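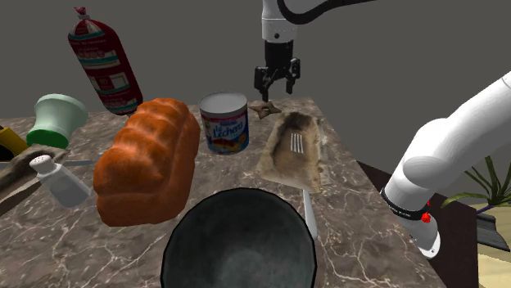 Monthly Safety Checklist, Shared Kitchen, Hindow Building
Round made on Saturday, before opening
Marks: OK = in order. FIX = must be repaired. WATCH = look again in the next round.

1. Entrance and walkways

1.1 Main door opens fully and closes by itself: OK
1.2 Walkway to the back exit is free: FIX
Comment: Flour bags were standing on the left side of the walkway again. A person can pass, but not with a cart. I moved them to the dry store. Please do not put deliveries there, also not for a short time.
1.3 Exit sign is lit: OK
1.4 Floor mats lie flat: WATCH
Comment: The mat by the dish area has one corner that curls up. I turned it around and pressed it down. If it curls again we should replace it.

2. Fire safety

2.1 Extinguishers in place, pin and seal present: OK
2.2 Fire blanket in its box by the stove: OK
Comment: The box was hard to open because the lid was sticky with grease. Cleaned with warm water and soap. It should open with one hand.
2.3 Hood filters clean: FIX
Comment: The filters over the fryer have a thick yellow layer. The plan says they are washed every week, but the last signature on the sheet is from November. Wash before the fryer is used again.
2.4 Smoke alarm test: OK
Comment: The alarm in the office is less loud than the one in the kitchen. I could still hear it well with the door closed.

3. Gas and electricity

3.1 Gas shut-off valve is reachable and has a label: OK
3.2 Smell of gas at stove or oven: none
3.3 Cords and plugs without damage: FIX
Comment: The Kolby mixer has a cut in the cord, near the plug. I could see the inner wires. I have taken it out of use and put a red tag on it. Do not repair it with tape, as was done with the last one.
3.4 Outlets near the sinks switch off with the test button: OK for 3 of them
Comment: The outlet behind the coffee machine could not be tested, the machine was in use. To do next time.
3.5 Small heater in the office: WATCH
Comment: The label says 600 watts, so the outlet can carry it. But it stood too near the curtain. I moved it to the other side of the desk.

4. Cold storage

4.1 Walk-in cooler opens from inside: OK
4.2 Temperature log filled in: FIX
Comment: Two mornings have no entry. If you forget, leave the line empty and write "missed". Please do not fill it in later from memory.
4.3 Freezer door seal: WATCH
Comment: The seal of the Enex freezer is stiff at the bottom and there is ice on the floor of it. I asked for a price for a new seal.

5. Cleaning products

5.1 Products in original bottles or with a label: FIX
Comment: One spray bottle without label under the hand sink. I do not know what was in it, so I set it aside for the waste collection. Every bottle must have a name on it, also when it is only water.
5.2 Products stored away from food: OK
5.3 Gloves and goggles available: OK
Comment: Only large gloves are left. Order small and medium from Issa together with the paper towels, order code 569.

6. First aid

6.1 Kit is complete: FIX
Comment: No burn gel and very few blue bandages. When you take the last one, write it on the list inside the lid.
6.2 Eye wash not expired: OK
6.3 Emergency numbers on the wall: OK

To be done before the next round

Clear walkway: done during the round
Hood filters: evening team
Mixer cord: technician is called
Burn gel and bandages: order today
Freezer seal: waiting for the price

The next round will be at 7 in the morning, before the ovens are turned on. Please leave the key to the dry store in the usual box.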